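Neltico Washroom Refresh: where we are
August 16, 2020
To: Marietjie Mathebula
From: Wanda Iwasaki

Hi Marietjie,

You asked for the long version this time, so get yourself a coffee! The short one is that the ground floor is nearly there, we're inside the budget, and I still have a bone to pick with the tile supplier.

When we last wrote to you in May we had a list of jobs and not much else. Since then Fitzgerald and I have gone through every bathroom in the Gallagher building with a clipboard and written up what stays, what gets cleaned and what gets replaced. The cleaning took far longer than I'd planned (I put down 35 hours and we used 40, which I'll happily own up to), mostly on limescale and the grubby line where the floor meets the wall. I've gone through more vinegar this summer than in the rest of my life put together.

The bathroom at the end of the hall is the one I most wanted you to see. We kept the white walls, and both toilets stay where they are. There's a toilet brush on the floor between them now, a green and white one, and the checkered cloth is for wiping down. I'd like a proper hook for the cloth before we call the room finished.
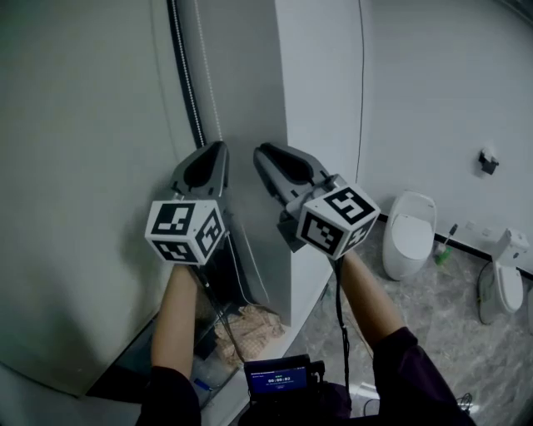 Ailsa Laing thinks we should stop at the brush and the cloth and leave shelves out altogether, as anything flat in a bathroom fills up with half-empty bottles inside a week. She'd put the money into a better fan. I was all set on shelves, but she has used that room a lot more than I have, and I've moved them to the "maybe" pile. Hacer wants one small shelf for spare rolls and I suspect she'll get it.

On money, we've spent $2,295 so far. Most of that went on plumbing parts and sealant, then paint, then cleaning supplies. The receipts are in the Cisora folder in the order we paid them. One from Markier is very faint, so I've asked them for a fresh copy.

Still to do downstairs: 2 door locks that stick, the fan (if you're happy with Ailsa's idea), and a written cleaning routine to hang inside the supply closet. Hacer has drafted the routine and it's good, just a bit long for one page.

Could you let me know about the fan before we order anything else? The upstairs rooms can wait until that's settled, and I'll send their list over separately.

Thanks so much,
Wanda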